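4.2 Platform and Bedside Setup

The garment task was the last one added and the one that forced us to build something. Everything in Section 3 ran at desk height. A bed is lower, wider, soft in the middle, and the robot can't lean over it far without the pelvis controller complaining. First tries were from the floor. Reach over the mattress was poor and the hips hit their pitch limit before the hands got anywhere near the middle of the sheet. So: raise the robot.

We looked at buying a stage section. Too expensive for a home build and too heavy to get up the stairs. The platform was made at Encombe, the shared workshop two of us already pay for, over one weekend in March. Pine boards, unfinished, laid lengthwise on stacked blocks. No metal frame. Height was set from the bed frame and not from any calculation, which we'd do differently now (see 6.1). The long side goes flush against the bed so there is no gap for a foot to find. Boards were cut by hand and the first two came out short, they are now shelves at Encombe.

Sanding was skipped on purpose. A varnished test board let the feet creep when the arms moved fast, raw pine did not. Edges were knocked down with a block, nothing more. Total spend on lumber and screws was under the deposit on the stage section. Stiffness is the weak point. With the robot standing still the boards are fine, but a quick shift of weight shows up in the IMU as a small bounce, and the balance controller spends a while chasing it. Adding blocks under the middle of the span fixed most of this. Not all of it. Anyone copying the build should put them in from the start.

Power and data go over a tether. Battery operation works but a run that stops halfway because of a low pack has to be thrown away, and we lost a full Monday to that early on. The cable leaves behind the legs and goes over the platform edge to the floor. We had one trip hazard incident (operator, not robot) and after that the rule was that no one crosses the cable while the motors are enabled.

The safety harness stays on the torso at all times, including runs where nothing is attached to it. Taking it off and on changed the mass distribution enough that the gains needed touching up again, easier to leave it.

The room is a real bedroom with furniture in place. We left the wardrobe, the rack and the bed where they were and fit the platform to them. Bedding is a gray fitted sheet and two pillows, one in a pale green plaid. Garments were picked for contrast against the sheet to begin with, then for difficulty. The yellow shirt with black trim is the easiest for the segmentation model by a wide margin, dark coats on the rack are the worst, sleeves merge with each other and the mask bleeds across.

Control software is Jonix, our own fork, running on a workstation outside the robot. Teleoperation demos are logged at 20 Hz and resampled before training. We collected 1000 demonstrations for the bedside tasks and kept 787 after filtering. Most of the rejects were dropped hangers. A smaller number were sync errors between the head camera and the fixed camera, which we traced to the logging script and fixed, but the old runs could not be recoverd. The Alvarado baseline was trained on the same 787 with no changes to its settings. 2000 steps of warmup for both.

Hand placement near the pillow is harder than it sounds. The hanger lies on a soft surface so contact pushes it down before the fingers close, and a grasp that works on a table fails here. The hand also gets used for small objects as well as garments, so we did not fit a hook or any other special tool. Same fingers for everthing. Two views of the setup are given in Figure 5, head camera first. 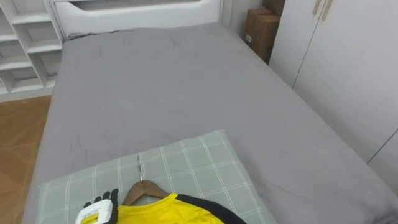
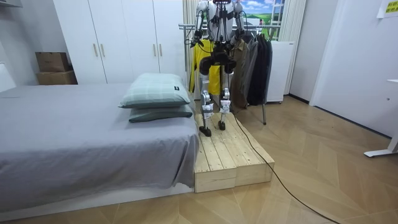
Figure 5. Bedside setup. Top: head camera view over the bed, with the plaid pillow, hanger and yellow shirt at the near side and a white handheld device in the gripper. Bottom: fixed camera view, robot on the pine platform at the foot of the bed, garment rack behind, tether on the floor.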